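3.2 Coding of audience posts
We collected 2000 posts written during the Flesstead music awards broadcast in September. Two coders sorted them by topic: performance, clothing, or seating area. 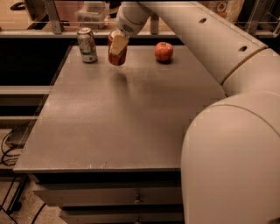
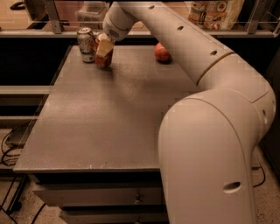
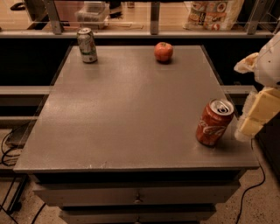 Figure 3. Gray tabletop and white robot arm, three views.

Posts on clothing outnumbered posts on the songs, and almost 600 dealt only with the opening act, Keltilard. Most were short and named one garment or one gesture. Brand mentions were coded separately — a brand counted only if its name could be read in the attached photo. By that rule the red Coca-Cola can at the front right in the last panel of Figure 3 counts as a brand, while a plain red apple does not. The coders disagreed on 8 posts, which were dropped.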